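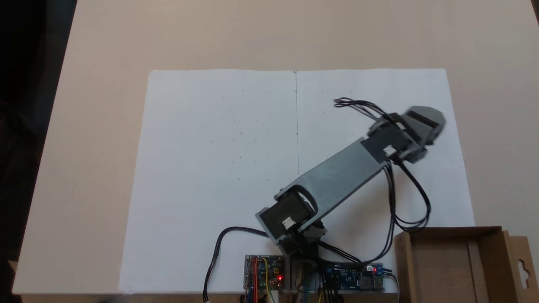 Association Bustulora
Procès-verbal de la réunion de la commission du matériel
Séance du 2022-01-24, site de Lendesham

Présents : Nicanor Vidal (présidence), Nurhan Gezer, Stelios Rallis, Bernice Amegashie (secrétaire de séance)
Excusée : Lilibeth Barredo, pouvoir donné à Nurhan Gezer

1. Approbation du procès-verbal précédent
Le procès-verbal est approuvé à l'unanimité, après correction du montant de la facture Luangrath au point 4.

2. Tables et protection des plateaux
M. Rallis rend compte de l'état des tables de travail. Les plateaux beige clair seront conservés. Il est décidé de maintenir l'usage d'une grande feuille de papier blanc posée sur le plateau. Mme Amegashie signale que le papier livré plié garde une marque au milieu et demande s'il peut être commandé en rouleau. M. Rallis demandera un prix à Luangrath. La réserve s'établit à 225 feuilles.

3. Repères tracés sur le papier
Mme Gezer rappelle que les points et traits de repère se font au crayon, jamais au feutre. Une feuille déjà marquée peut resservir tant que les repères restent lisibles. M. Vidal propose un gabarit commun aux deux salles. La question de l'espacement, sur laquelle les avis divergent, est renvoyée à la prochaine séance. 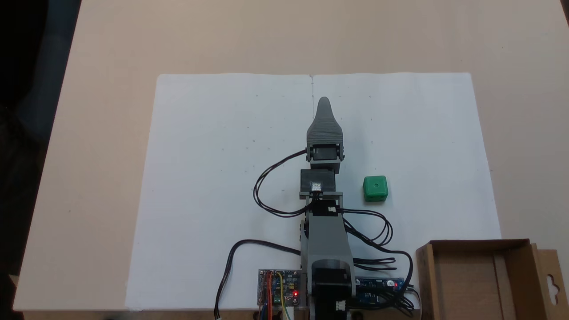
Table de travail : feuille marquée au crayon et cube vert (point 3).

4. Cubes et rangement
Les cubes sont à remettre dans leur boîte en fin de séance. Le remplacement des boîtes en carton par des bacs rigides, demandé par Mme Barredo dans un courrier lu par Mme Gezer, est mis aux voix.
Pour : 2. Contre : 2. Abstention : 1.
La voix du président étant prépondérante, la demande est rejetée. Les boîtes en carton restent en service et porteront une étiquette sur un rabat.

5. Budget
Le solde disponible de la ligne « petit matériel » est de 3797 euros. La commission autorise l'achat de papier et de crayons auprès de Luangrath. Le devis de Clolatia pour les étagères est ajourné, le délai de livraison annoncé allant jusqu'en août.

6. Questions diverses
M. Rallis demande un second double de la clé de la réserve. Accordé.

L'ordre du jour étant épuisé, la séance est levée.

Le président : Nicanor Vidal
La secrétaire de séance : Bernice Amegashie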